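Home | Jobs | Notice Board | Rooms | Contact
Print this page | E-mail this page

Nuramby Guest Rooms: Room and Laundry Helper, part time

Posted Thursday, September 11, 2025

Nuramby Guest Rooms is hiring a helper for bedrooms and laundry. The work is folding clothes, making beds and leaving each room ready for the next guest. The job runs through the end of February and may be extended.

What you will do

Fold clean clothes on the bed and put them away. Black trousers and tops are folded separately from light colors so lint does not transfer. Lay trousers flat, match the legs, smooth them from the waist down and fold in thirds. Button shirts before folding.

Straighten the woven mat and the quilt under it. The mat is wiped with a damp cloth and never soaked. Quilts go to the wash every 2 weeks, on the cool setting.

Sweep the floor, wipe the window sills and dust the fans. Bag anything a guest leaves behind and write the room name on the tag. 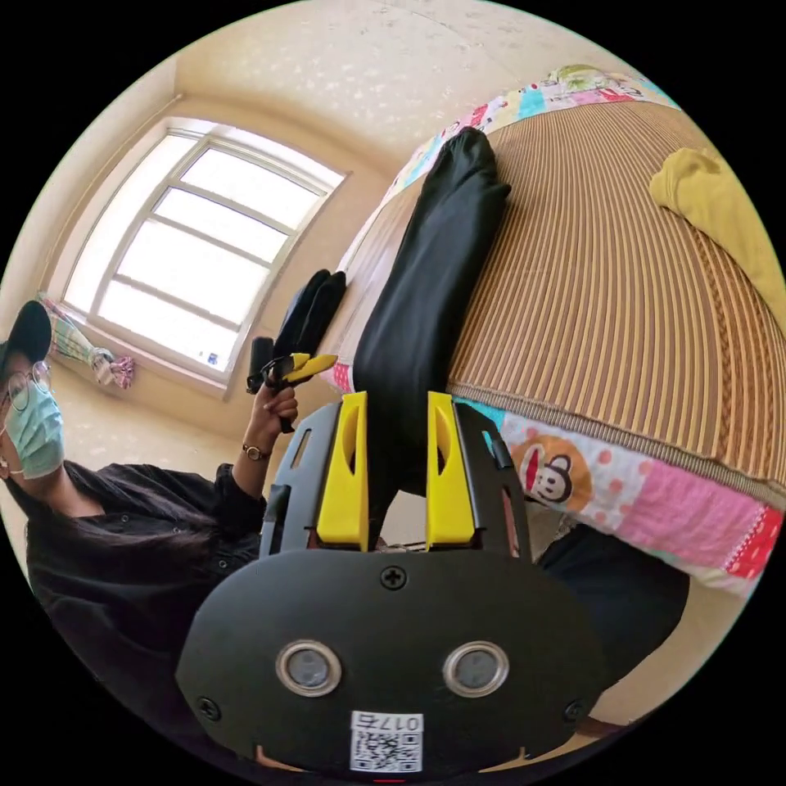
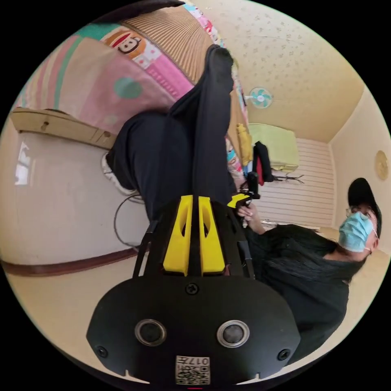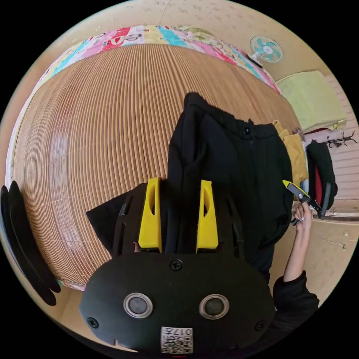
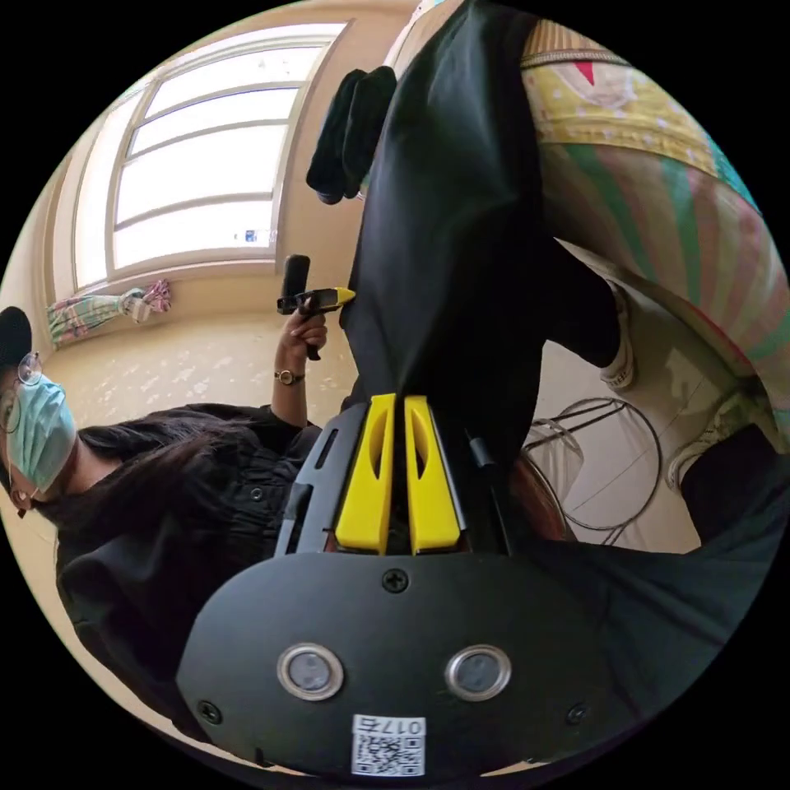 Plokalus, who held the job last season, writes that the folding is easy to pick up and the quilts are the heavy part. Carrying them down wet is hard on the back, so use the cart and take one at a time. The mats also slide when a bed is made in a hurry, and it saves time to set the mat last.

What we ask for

You should be able to stand for most of a shift and lift a wet quilt into a cart. Experience in a laundry, hotel or care home is helpful but not required. We will show you how we fold. Please wear closed shoes with a flat sole.

Hours and pay

Shifts are in the morning, 80 hours a month. There is a paid trial shift before either side decides. Lunch is provided. Detergent and gloves are kept in the Pinto closet next to the stairs.

How to apply

Leave a short note with your name, phone number and the mornings you can work at the front desk, or mail it to Nuramby Guest Rooms, Box 2442. Put "Room helper" on the envelope. A resume is optional. Applicants under 18 need a signed note from a parent.

Print this page | E-mail this page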